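Callirow talk, speaker notes
11/1/20

Slide 1. Title. Say who funded the work (Varkeo, Zustside) and move on. Questions at the end.

Slide 2. The problem. Cloth has no fixed shape, so a policy trained on rigid objects has little to go on. Folding is the usual test. We wanted edge finding, the step before folding, measured by itself.

Slide 3. Method. Demonstrations are recorded with hand-held grippers, each with a wide-angle camera looking past the fingers. No arm is used during collection. Pose comes from visual tracking, with printed markers as a check. Stress that the markers are a check only. Reviewers of the May draft misread this.

Slide 4. Collection. 200 demonstrations at Bañuelos, in a large hall with daylight from one end. Then 200 more with the same protocol and the start position of the cloth changed every time. Leave the slide up while explaining the split.

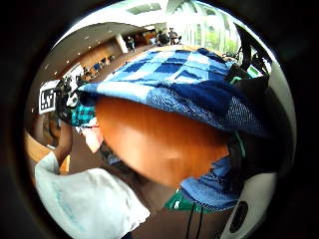

The split is by start position. A random split puts near-identical starts in both halves and the score goes up for the wrong reason. Our first numbers had this fault and we withdrew them.

Slide 5. Labels. An edge counts as found when the fingertips close within 9 mm of it. Patterned cloth is the hard case: a seam between two squares looks a lot like a hem. Pause here, people usually ask about depth. We did not use depth.

Slide 6. Result. The policy trained on varied starts picks the hem over the seam more often than the one trained on fixed starts. Same network, same number of demonstrations. Point to the error bars before the means. Training was repeated with 2 seeds, too few to claim much about variance.

Slide 7. Failures. Most happen where the cloth hangs over a front edge and the hem drops out of view. Lighting was the second cause. Glare on polished surfaces under the cloth gets read as a border. Play the clip once, no sound.

Slide 8. Next. Two-handed trials, plain cloth as a control, and a colour-shifted test set. Release of the data is waiting on Varkeo.

Spare slide, only if asked: marker size and calibration steps.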